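How to log tableware episodes so your stacking policy can be compared to anybody else's

Updated Sun 9 August. Written fast between runs, sorry about the typos. Yupin Klinhom checked the numbers.

Who this is for: people running the Ika stacking baseline on a two-arm table, who keep getting a success rate that doesn't match ours. Usually the policy is fine. Usually it's the logging.

What you need

Two arms, calibrated to each other. A fixed camera that sees the whole tabletop. Bowls and cups in colors you can tell apart at a glance. At least one see-through item. The Drondia logger, or anything that writes joint state and video on the same clock.

Step 1. Pick the set

Mix opaque and translucent. Don't skip the translucent stuff, it's where most perception failures live and a set without it will flatter you. Different heights too. A low bowl and a tall tumbler need totally different approach angles, and a policy that only ever saw bowls will come in flat and clip the rim.

Write the set down before you start. Name each item by color and type, "teal cup", "amber tumbler". Not "object 3". You will forget what object 3 was by April.

Step 2. Define done

Nested stack = every bowl inside the one below, bottom bowl standing on its own base, gripper clear. Small offset between rims is OK. Tilted so the top bowl rests on one edge only, not OK, mark it partial.
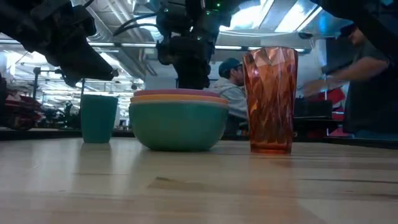
Three bowls nested, small step between the rims at right. Cup and tumbler stay outside the stack.

We used to ask for rims perfectly centered. Threw away good episodes for nothing. Ekkachai Srithong reran the labels with the looser rule and the ranking of the policies stayed the same, only the absolute numbers moved. So use the looser rule, but say so in your write-up.

Step 3. Randomize the start

Script it. Humans are bad at random, we all put the big bowl in the middle. The layout script in the Kaewkla repo prints a position and an order for each item. Follow it even when the layout looks annoying. Especially then.

Things to let vary:
- which item sits in front of which
- partial occlusion, one item half behind another
- distance to the table edge
- people in the background

That last one. Early on we cleared everybody out of the room for each run. Nice clean video, and then the policy got worse the minute somebody walked past. Let people work. Keep hands off the table during an episode, thats the only rule.
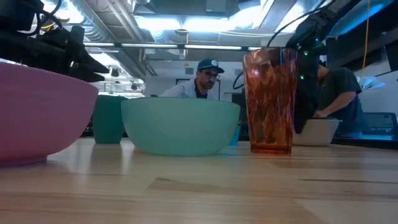 Occlusion gets its own field in the log. Use none / partial / mostly hidden, judged from the main camera at the first time step. Don't go back and change it after you know the result. If two people disagree take the harder label and move on.

Step 4. Record

Start the logger, wait for both arms to report ready, then start the episode. Not the other way round. If you start early you get a few blank joint readings at the top, and the loader drops the whole file without telling you. Lost most of an afternoon to this.

Cap each episode at 2,000 time steps. Hits the cap = fail, even if it was one bowl away. Tag it "timeout" so you can split it out later.

Pause after every 20 episodes. Check the calibration, check the gripper tips, wipe the table. Glossy tops pick up reflections and smears make them worse.

Step 5. Label

Four outcomes: success, partial, fail, timeout. Don't add a fifth. Skelcombe had "almost" for a while and every labeler used it differently.

Label from video with the policy name hidden. Big one. When we could see the name, our favorite got the benefit of the doubt on every tilted bowl.

Step 6. Report

Our current release is 2,704 episodes. Give the totals per outcome, then the same split by occlusion and by whether a translucent item was touched. One overall percentage hides everything. In our runs the gap between opaque and translucent was bigger then the gap between any two policies, and we'd have missed it completely with a single number.

Also report:
- layout script version
- which offset rule you used
- number of dropped files and why
- lights on or off, blinds open or closed

Common problems

Arm stops above the stack and hovers. Check the timestamps first. Video lagging the joints looks exactly like an undecided policy.

Success rate jumps overnight. Somebody moved the camera. Compare the first image from each day.

Grip closes on air next to the tumbler. Depth on see-through walls is unreliable. Try the RGB-only config before you retrain anything.

Loader skips files. See step 4. It's step 4.

Label tool config is in the same repo, under tools. Readme there is out of date, fixing it this week.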